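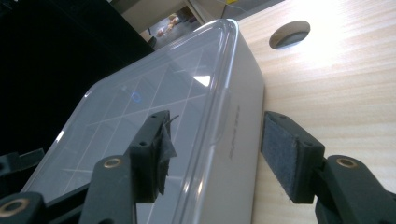
Skutton grip set

Hello! I'm Treasa Noonan and I look after this set, which came out of a hand-held gripper I've been building (and rebuilding, and swearing at) in a shared workshop since July. Ermira Hodžić did the second pair of arms and most of the sorting, so if a folder name makes sense, thank her.

What's in it

3494 short clips of everyday things being gripped on a desk or bench. The training folder has 3000 of them and the rest are held back for testing. Of the whole lot, 2411 have notes on where the pads touched – the others have a start and end time and nothing more, sorry, I'm still working through them.

The gripper

Two black fingers with brass-coloured bushings in the arms, and a block pad screwed to each tip. I keep changing the pad faces. Felt is lovely on glossy plastic but sheds fluff everywhere, and tape is quick to put on and then frays and curls after a busy evening. Each clip has a "pads" field saying what was on each side, left first. Please don't assume the two match!

Known niggles

Shiny lids catch the overhead lights and you get a big white glare, worst in the Tultard folder. Small print on the sides of things is mostly unreadable, so don't plan on using it for labels. Clips in the Irnetti folder run a touch fast, and I haven't fixed the timing yet.

Using it

Do what you like with it, just say where you got it. If you make pads that last longer than mine, send me the drawings – I'd love to try them. Version 2 will have the missing notes and Ermira's stiffer arms.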